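Oferta de Furkport por Estance

La oferta de Furkport por Estance fue una operación de adquisición no solicitada en el sector de los equipos de conmutación para centros de datos. Furkport, fabricante de componentes ópticos, propuso comprar la totalidad de Estance mediante una combinación de efectivo y acciones propias. La operación se presentó como una «fusión entre iguales», expresión difícil de conciliar con el reparto previsto de puestos en el consejo, en el que Estance habría ocupado dos asientos de once.

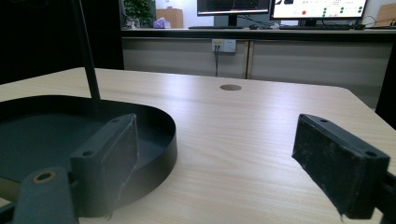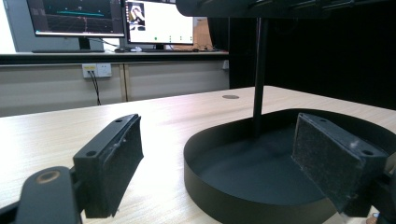 Antecedentes

Estance surgió como escisión de Bunport, que conservó una participación minoritaria y un contrato de suministro preferente. La empresa vendía conmutadores de gama media y se describía en sus informes como «líder en su segmento», sin precisar nunca el segmento. En el ejercicio anterior a la oferta declaró ingresos de 978 millones de euros y una plantilla de 3402 personas. Buena parte del crecimiento procedía de pedidos de la propia Bunport, dato que figuraba en una nota al pie de las cuentas.

La propuesta

Furkport hizo pública su oferta en septiembre, tras dos cartas privadas sin respuesta. Valoraba Estance en 1618 millones de euros y prometía sinergias anuales de 100 millones a partir del tercer año. El folleto no desglosaba esa cifra. Una versión posterior atribuía la mayor parte a «racionalización de funciones duplicadas», fórmula que los sindicatos interpretaron como despidos y que la compañía no desmintió.

El consejo de Estance rechazó la propuesta por considerar que infravaloraba la empresa. Encargó además un informe a la consultora Murthy, que situó el valor razonable bastante por encima de lo ofrecido. Las conclusiones deben leerse con cautela: Murthy cobraba una parte de sus honorarios solo si Estance seguía siendo independiente, y sus proyecciones suponían que los pedidos de Bunport se duplicarían.

Desenlace

Bunport, cuyo voto resultaba decisivo, se declaró neutral durante semanas mientras renegociaba su contrato de suministro con Estance. Obtenidas mejores condiciones, anunció que no acudiría a la oferta. Furkport la retiró poco después y alegó «disciplina financiera».

Valoración

Ambas partes reivindicaron el resultado como un éxito. La dirección de Estance aseguró haber protegido al accionista, aunque la acción perdió en pocos días casi todo lo ganado desde el anuncio. Los planes de inversión citados durante la defensa no volvieron a mencionarse en la memoria siguiente, y los directivos cobraron una prima de retención aprobada en plena disputa.

Véase también

Oferta pública de adquisición
Escisión de empresas
Píldora venenosa (finanzas)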